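Standards > Shared Workspaces > News

Category: Rules & Good Practice

Oltilari issues revised guidance for people working beside robot arms

Last updated: 14/06/2020

Oltilari has published revision 4 of its working guidance for handling soft goods with robot arms where staff share the floor. The text runs to 51 pages and replaces the version issued in December.

The main change concerns approach distance. A person may stand within 900 mm of a powered arm only if the cell has a written risk assessment covering every joint that can reach them, including the wrist. Speed limits are set per task and must be recorded before work starts.

Cable routing now has its own clause. Cables between joints are to be checked through the full range of motion, and slack loops are to be noted on the inspection sheet. Floor cables are treated separately, under walkways.

Corrado Lombardi, who edited the revision, said the earlier wording on gloves had been read in different ways. "Glove type is now part of the task record. It was a footnote before."

Plush and knitted items remain in the soft goods class. Grip force is to be set on the outer fabric, with trims and open knit assessed as snag points.
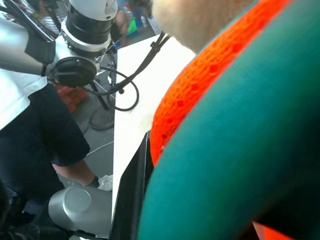

Dates and comments

Sites at Utlow and Jaidee will apply the revision first. Comments go to Decha Meesuk at Oltilari. The comment form has 19 fields, and incomplete forms will be returned.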